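Colton Repairs & Laundry Notes
@coltonlaundrynotes
15 Sep 2021

Thread on whether a machine can do the washing yet. I ran the back room of a small laundry for 11 years and I still get asked this more than anything else, usually by people who hate folding. Long one, so mute me if you need to.

1/ First, the washing itself was sorted a long time ago. You put clothes in a drum, it fills, it turns, it drains, it spins. The same goes for drying. When people ask if a robot can do the laundry, they mean all the handling on either side of the drum.

2/ The handling is this: getting things out of the basket, sorting them, checking pockets, turning sleeves the right way, loading, unloading, shaking out, hanging or folding, and putting away. In a shop you add tagging and matching to a ticket.

3/ Most of that is picking up cloth. Cloth is awkward. A mug is the same shape wherever you put it down. A jumper has a different shape every time you drop it, and half of it is hidden under the other half.

4/ A person gets round this without thinking. You grab any bit, lift, let it hang, look for a shoulder or a hem, grab that with the other hand and let go of the first. Two or three goes and you have it by the shoulders. I timed a new starter on this once and she took five seconds a piece by the end of her first week.

5/ Robots do it in much the same order, which surprised me when I first looked into it. Lift, hang, find a corner, swap grip, stretch out. The difference is how long each stage takes and how often it has to start again.

6/ The stage I would watch is the one with the garment held up by two corners. If you can get there reliably, the fold is fairly easy. If you can't, nothing after it matters.

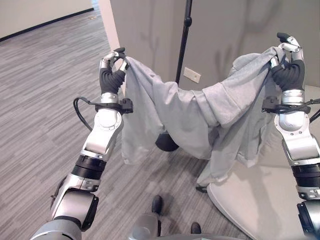
Two robot hands with a light grey knit top held up between them.

7/ Look at how the cloth hangs there. It dips into a deep U in the middle and the right side is bunched up in layers. In the shop I would call that "held" but I wouldn't call it "ready". Before you fold, you want the top edge pulled fairly straight and both sides falling the same way.

8/ The bunching is the hard bit. What's hanging down on the right looks like a sleeve or a hood, and I couldn't swear to which. A person would know by feel in a moment, or give it a shake. A machine working from a camera has to make a guess from the same view we've got.

9/ On the good side, the fingers are pinching at the upper corners, left and right, and the left one has gathered a fold of fabric in its grip. Fingers like that, with a rubbery covering on them, are a long way from the plain two-jaw grippers I used to see at trade shows. Those could hold a towel but I never saw one hold a knit without dragging it.

10/ Knits are worse than woven cloth, by the way. A cotton pillowcase keeps its edges. A soft knit stretches where you hold it and curls where you don't. If someone shows you a folding demo, check what is being folded. Towels and flat squares are the easy end.

11/ Now the shop-floor side, because it's different from the home. Big hotel laundries have had machines feeding and folding flat sheets for decades. They are the size of a van and they do sheets all day. They are very good. They don't do anything with arms or buttons unless someone puts it on for them.

12/ We looked at a garment folder from a firm called Ristetti when I was still at the shop. You clipped the shirt on at the front by hand and it folded it behind. It did a tidy fold. The clipping took our people as long as folding on the table, so we sent it back after the trial.

13/ That has been the pattern with everything I've tried. The machine does the bit that was already quick and leaves you with the bit that was slow. I don't say that to be sour about it. It's just where the work is.

14/ The other one I spent time on was Zuvlow, a sorting bench with a camera over it. It told you which pile a thing should go in by colour and fabric. It was right most of the time. It struggled with navy and black, but so do I under strip lights.

15/ Sorting benches are useful in a busy shop. At home, no. You have one basket and you know what's in it.

16/ Someone asked me last October to put a figure on it, so I did a rough test at my own kitchen table. I folded a mixed pile of 80 pieces: socks, T-shirts, school jumpers, two fitted sheets. It took me around half an hour with the radio on. The sheets took up more of that than they should have.

17/ For a home machine to be worth the floor space, it doesn't have to match that. It can take all night for all I care. A slow machine that finishes is worth more to me than a quick one that needs me standing by it.

18/ So my test for a home robot is quite dull. Tip a basket of dry washing on the bed, shut the door, come back in the morning. How much is folded, how much is on the floor, and is anything torn? I haven't seen anyone publish results for that. If you have, send them over.

19/ The next question is what happens when it goes wrong. A zip catches. A sock is inside a trouser leg. A strap is wound round everything else in the load. People deal with these all the time and don't count them as part of the job. In a shop it's a good share of the day.

20/ Then there's cost. A washing machine is cheap because it's a motor, a drum and a pump. Two arms with full hands on the end is a lot of joints, and joints wear. I used to mend dryers, and the thing that fails is nearly always the thing that moves. Ask about spare fingers before you ask about folding speed.

21/ And lint. I never see lint mentioned. Anything with open joints that works near dry cloth all day will fill up with it. We cleaned our dryer filters after every load and still found fluff inside the control panels.

22/ Which chores are nearer? From what I've seen, floors are done, more or less, if you pick up your cables first. Mowing is done if your lawn is simple. Wiping a flat table looks close. Loading a dishwasher looks closer than folding, as plates are hard and keep their shape.

23/ Making a bed is further off than folding, in my view. It's the same cloth problem, only bigger than you are and with corners to tuck.

24/ Ironing I would put last. You have hot metal, a moving cloth and a person or a cat nearby. I'd want to see a very long record on plain folding before I let one near an iron.

25/ A few replies already, so I'll answer them here. Yes, hanging is easier than folding for most tops. If I were building one of these I'd start with hangers and leave drawers for later. You still need to find both shoulders, though.

26/ Yes, I have seen the Chacko folding board. It's a hinged sheet of plastic and you do the work yourself. It's fine. My sister's lot use one for school shirts. It isn't a robot and it doesn't claim to be.

27/ No, I'm not worried about laundry jobs this year or next. The shops I know can't get enough people as it is. If a machine could take on the towels and leave the staff on pressing and repairs, most of them would sign for it tomorrow.

28/ Where I've landed: picking up a garment and getting hold of two corners, yes, machines can do that. Getting from there to a neat pile of mixed clothes, at home, with no one helping, I haven't seen yet. I'd be glad to be shown.

29/ Fitted sheets are a separate thread. I have the notes for it but I need to take better pictures of the corners first.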